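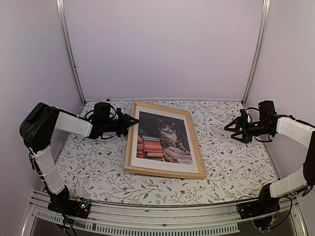
Framed print of a tabby cat with a stack of books, pale wood frame, white mat.

Arkow Frame Sizes
README for the table of picture frame and mat sizes, version 2

Contents of this file
What is in the table
Columns
How the sizes were measured
Known problems
Use and contact

What is in the table

Arkow is a table of ready-made picture frames, with the size of the glass, the size of the mat opening and the depth of the groove where the glass sits. I started it when I was cutting mats for other people and I noticed that the size on the label is very seldom the size you must cut. Version 2 has 118 frames. The first version had fewer, and it had no groove depth, so please do not mix the two files.

The table comes as one text file, arkow_frames.csv, with commas between the values and a point for the decimals. A second file, arkow_mats.csv, holds the mats which were sold without a frame. The encoding is UTF-8 in both.

Columns

frame_id: a short code, never used again after a row is deleted
label_size: the size as printed by the seller, copied without correction
glass_w, glass_h: width and height of the glass in millimeters
mat_w, mat_h: the opening of the mat in millimeters, empty if there is no mat
groove: depth of the groove in millimeters
material: wood, metal, plastic or other
source: who made the measurement, "szekeres" or "visitor"
note: free text, sometimes in Hungarian

The width is always the shorter side, also when the frame is meant to hang the long way. I know that some framers write it the opposite way. I had to choose one.

How the sizes were measured

Most rows come from the Szekeres workshop, where I could open the frames and take out the glass. We used a steel ruler for the long sides and a caliper for the groove. Every side was measured at both ends, and if the two values were different, the smaller one is in the table -- a mat which is a little too small can still be used, but a mat which is too big goes back to the cutter.

Rows with the source "visitor" were sent by e-mail. I checked them only for impossible values.

Known problems

The groove of old wood frames is not even, and the difference between corners can be up to 2 mm. Take the value as a help for ordering and measure your own frame before you cut.

The rows with the prefix AL were copied from the Alleck price list in September and they give the outer size of the mat, not the opening. These are marked in the note column. I will correct them when I have the mats in my hand.

Gradex, the small program I use for the cutting plan, reads the files directly. It stops at 200 rows in one file. For the present table this is enough.

Use and contact

You may use the table for any purpose, also in a shop. Please keep the name Arkow and the version number with the file. Corrections are welcome, best with the frame_id in the subject line.

Tamás Lengyel
Last change: 29 November 2023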